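Workshop notebook, bindery room
August, Sunday, morning and afternoon

Continued with the paste question for the Drolstead ledgers. On the last page I wrote that the spine linings lift at the head after drying, and I suspected the paste was too thin. I am now less sure of this. Waltraud read my notes and wrote in the margin that the weather should be considered also, and I think she is right. The room was at over 30 degrees after lunch, and with both windows open the strips dried faster than I could lay them down.

Cooked a new wheat paste in the small pan, one part starch to five parts water. Soaked the starch before heating, which I skipped last time. Stirred without stopping until it became translucent, then for some time more. Passed it through the horsehair sieve when cold. It was smooth, a little stiffer than I like for lining, so I kept a portion apart and let it down with water to the thickness of cream.

Cut 11 test strips from the Grorell tissue, all in the grain direction, and marked them in pencil on the end that will not be pasted. The others in the packet have a soft fold in the corner and I did not use them. Please do not put the packet under the cutting mat again, it takes the pattern.

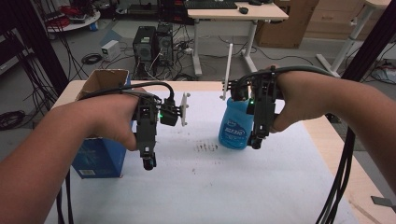 Blue bottle on the foam sheet, middle of the table.

The strips went on scrap spines from the Bachmann offcuts. I have pasted some with the stiff paste and some with the thin one, and the last few with the mixture Tamunoemi recommended, paste with a small quantity of methyl cellulose. She uses this for large sheets, where one needs more time for positioning. I was sceptical for a spine, but the longer open time was welcome today.

First observations, made by touch and by bending the spine over the edge of the board:

Stiff paste – good tack from the start. The tissue is difficult to slide. In two places I had to lift it and lay it again, and there the fibers are disturbed.

Thin paste – slides well, but the tissue becomes very wet and stretches across the width. When it dries it pulls back, and I believe the lifting at the head comes from this. The same small curl is visible as on the ledgers.

Mixture – slides well and stretches less than I expected. No curl so far. The surface feels slightly more flexible under the finger, but I would like to judge this again when everything is completely dry.

An error of mine: I brushed the thin paste on the tissue and the stiff paste on the spine, so the comparison is not fair. For the next round always paste the tissue on the glass, wait, then lay it on. Waiting time to be the same for each. I have written it on the card by the sink.

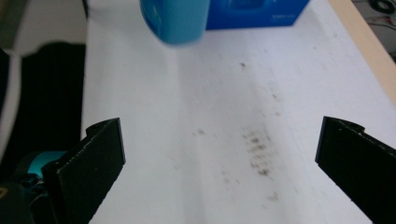
White work surface, with dark smudges.

Brushes. The flat Stokeo brush loses hairs again, and I have picked several out of the paste. It was washed in warm water and hung with the hairs down, as it should be, so I do not think the care is the problem. The round one is still excellent. If we order, I would take a second round one in the larger size and forget the flat.

Paste left over is in the covered jar in the refrigerator, bottom shelf. It should be good until the middle of the week, after this please smell it before using. If water stands on the top, pour it off and do not stir it in.

Also the pressing boards: number 9 is warped at one corner. I noticed it because a spine came out with a slight twist. I have turned it to the wall. Perhaps it can be used for cutting.

To do next:
Repeat the strips early in the morning, before the room is warm.
Ask Tamunoemi how much methyl cellulose exactly, because "a small quantity" is a spoon for me and maybe a different spoon for her.
Try slightly damp blotter over the lined spine, so it dries more slowly. Waltraud has done this with parchment and had good results.
Do not touch the ledgers until the strips are judged. The first volume stays under light weight with the tissue as it is.

Closed the windows, left the strips on the shelf with the scrap spines standing.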